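How Does a Video Game Get an Age Rating?

Turn over the box of almost any video game and you'll find a small letter or number printed on it. Download a game instead and the same letter or number is usually hiding on the store page, below the trailer and above the part where it asks for money. Grown-ups have been known to point at it and say "not until you're older." Then they go and make a cup of tea, as if that settled the matter.

So where does the rating come from? Who decides? And did they ask anybody your age? (No. Sorry.)

To follow how it works, we'll use a small game called Dodik. In Dodik, you are a duck who runs a bakery. There are pirates. The pirates want the buns.

Why games have ratings at all

For a long time games had no ratings. Then the pictures got better. A fight between two clumps of colored squares doesn't worry many parents, because it looks like an argument between bathroom tiles. Once the squares started to look like people, the parents noticed, and so did politicians, who like to notice things parents have noticed.

Game companies could see that somebody was going to write rules, and they decided it would be nicer to help write them. Different parts of the world ended up with different ratings groups. In the United States and Canada, most games carry a letter. In much of Europe, they carry a number. Some other countries have their own labels, which is why the same game can look perfectly sweet in one place and slightly alarming in another.

Step one: the forms

People often imagine that a rating starts with somebody on a couch, eating chips and playing the game to the end. It's a lovely idea. Mostly it starts with paperwork.

Dodik was made by a studio called Hekico, and the person there who fills in the forms is Quang La. He became a game designer because he liked drawing ducks. The form would like to know whether the ducks ever bleed.

There are a lot of questions. Does anyone fight? With what? Does anyone get hurt, and does it look real? Is there rude language? Does anybody drink, smoke, or gamble? Can players spend real money? Can they talk to strangers? Quang has to answer for the whole game, including the secret level that he hoped would stay secret. His answers for Dodik took up 17 pages, and four of those were about the pirates' barrels, which he swears are full of apple juice. 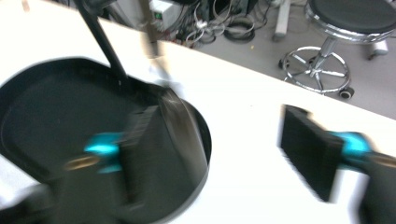 Step two: the worst bits

For many boxed games, the studio also sends in a video. You might expect it to show off the best moments, like a trailer does. It does the opposite. The video has to show the most serious things in the game: the scariest monster, the nastiest fight, the rudest joke. If a trailer is a game in its party clothes, this is the game being asked to empty its pockets.

The worst bit of Dodik is the moment when the pirate captain is hit by a loaf of bread and falls into a pond. Quang had to film it from three angles.

Step three: people watch it

Trained raters look at what has been sent in. They are adults, they aren't supposed to work for the game companies, and they don't get to give a game a higher rating for being boring. If they did, the shelves would look very different.

Raters think about more than what happens. They think about how it happens. A cartoon duck bonking a pirate, complete with a silly noise and a ring of little stars, is one thing. A realistic person doing the same to another realistic person is something else, even if the bread is identical. They also think about who is in charge. Watching a fight in a story can feel different from pressing the button that starts it.

Then they agree on a rating, and on a few words to go with it. Those words are called descriptors. Dodik's are "mild cartoon violence." The studio asked whether "pond" could be mentioned. It could not.

Step four: what if the studio doesn't like it?

A studio can argue. It can also change the game and send it in again, by taking out a scene, a word, or a quantity of red paint. This happens more than players find out about, since a company rarely puts "now with less stuff in it" on the box.

What about games you download?

Far too many games arrive in online stores for raters to watch every one. Many stores use a questionnaire instead. The studio answers it online and a computer works out the ratings, one for each part of the world. It's quick, and it depends on people telling the truth, so the ratings groups check some of the games afterward. If a studio has fibbed, its rating can be changed.

Quang is working on a phone game called Inau, about a snail who delivers mail. The questionnaire took him less time than choosing the snail's hat.

What a rating doesn't tell you

A rating doesn't say whether a game is good. There are dreadful games that are fine for everyone, and they are fine for everyone to be bored by.

It doesn't say whether a game is hard, either. Dodik is rated for all ages, and its final oven has defeated Agathe Besson, who tests games for Hekico and has now tried it 400 times. She is a grown woman with a mortgage.

And it can't promise what other players will say to you online. The raters can look at the ducks. They can't look at a stranger with a headset and a bad mood, so many games carry an extra note saying that online play isn't rated. If somebody in a game is unkind or asks where you live, leave the chat and tell an adult.

So can you play it?

That's up to the grown-ups at your house, who know things about you that no rater does, such as what happened after the film with the spiders. The rating is there to help them choose. Reading the descriptors together is a better plan than shouting the word "unfair" through a door, though you're welcome to compare the two methods.

Words to know

Rating: the letter or number that suggests what age a game is suitable for.

Descriptor: a few words explaining what's in the game that led to its rating.

Studio: a company that makes games.

Questionnaire: a form with a lot of questions, some of them about ducks.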